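3.2 Set-up and upkeep of the hand-held gripper station

Last updated: 16 March 2021 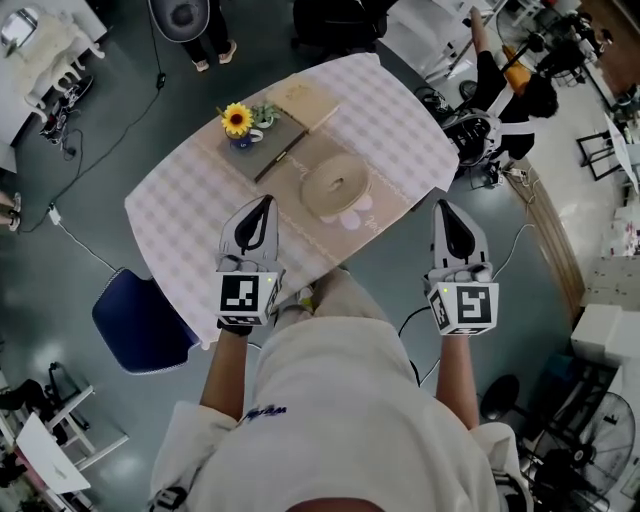 Figure 2. Operator at the oval table with both hand-held grippers. Each carries a cube-shaped mount with fiducial markers.

The Dimville station uses a matched pair of grippers, maintained under the Nordin protocol. Before each session the operator cleans the marker faces with a dry cloth and inspects the curved finger pads for wear. Pads are replaced in pairs after 2000 closures. A marker cube that has been knocked or removed is re-seated and its offset re-measured over five static poses; the unit is withdrawn from service if the offset exceeds 2 mm. Indicator lights on both cubes are checked before recording begins.

Related items
Bultora: pad wear in parallel grippers
Skirlow: marker calibration notes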